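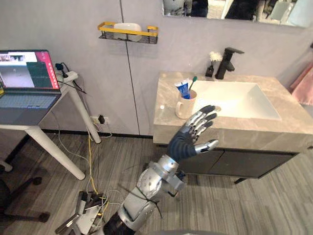
Sealing a marble vanity top – how often?

danalach_95
We moved into our place in Hondville in January and the bathroom has a marble counter. The guy at the store says reseal every year. My sister says every 5 years is fine. Who's right??

prysbeddoe
Your sister, kinda. Put a few drops of water on it and wait 8 minutes. If the stone goes dark, seal it. If not, go do something fun!

LandegLou
Gotta disagree with Prys. I skipped it on mine and now I have a toothpaste ring that will not come out. Yearly, and wipe up spills.

prysbeddoe
Lou, toothpaste etches marble – sealer doesn't stop etching. Different problem.

LandegLou
Maybe so, but mine looked better when I kept up with it.

danalach_95
Okay, doing the water test tonight. Our counter is the beige-gray kind with soft veining, so I'll go slow. Got a quote for $800 to have it polished too, yikes.

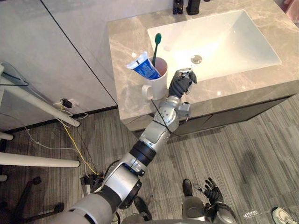 Reply from lirkon
$800 for one vanity? Get another quote before you do anything.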